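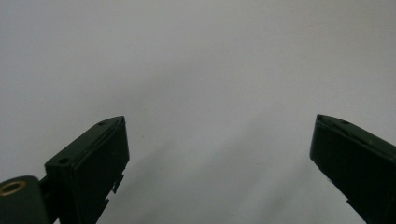 Unit 6: Surface Preparation and Paint Adhesion on Interior Walls

Reading before class: Cunelow course packet, section 2. Bring the moisture log from the previous unit.

6.1 Terms

Substrate: the material that receives the coating. On interior work this is usually gypsum board, plaster, or a previous coat of paint.

Adhesion: the bond between coating and substrate. It has a mechanical part (the coating keys into pores and scratches) and a chemical part (attraction between molecules at the interface). On smooth old enamel the mechanical part is close to zero until the surface is sanded.

Cohesion: the strength of the coating within itself. A film can hold well to the wall and still split through its own thickness.

Chalking: loose pigment left at the surface after the binder has broken down. Rare indoors, but seen on walls that get strong sun through large windows.

6.2 Order of work

Wash, rinse, let dry, repair, sand, remove dust, prime, paint. Washing comes before sanding. Sanding a greasy wall pushes the grease into the scratches, and the primer then sits on top of it.

Joint compound is more porous than the paper face of the board. If both are painted without primer, the compound draws water out of the paint faster and the dry film has a lower sheen there. The defect is called flashing. A second finish coat reduces it but often does not remove it.

6.3 The cross-cut test

Cut a grid through the film down to the substrate with a sharp blade. Brush lightly, press tape over the grid, and pull it back on itself in one steady motion. Rate the grid by the share of squares that lost paint. Use a fresh blade for each wall - a dull one tears the edges and gives a false low rating.

Record where the break occurred: at the substrate, between coats, or inside one coat. The location matters more than the rating when choosing a repair.

6.4 Case: Sturgate Hall

The corridor walls at Sturgate Hall, 1,644 square feet in all, were repainted in August with a latex finish over old alkyd enamel. Peeling began at the door frames. Cross-cut tests showed the break between the enamel and the new coat, with the enamel still sound. The specification called for sanding and a bonding primer. Both had been left out.

6.5 Problems

1. Explain why the Sturgate repair did not require stripping to bare plaster.

2. A grid has 99 squares left intact out of 100. The one loss is inside the top coat. State whether this is an adhesion failure or a cohesion failure.

3. Compare the Arruda and Mulik drying tables in the packet. Which one assumes still air?

Written answers are due at the start of the next lab.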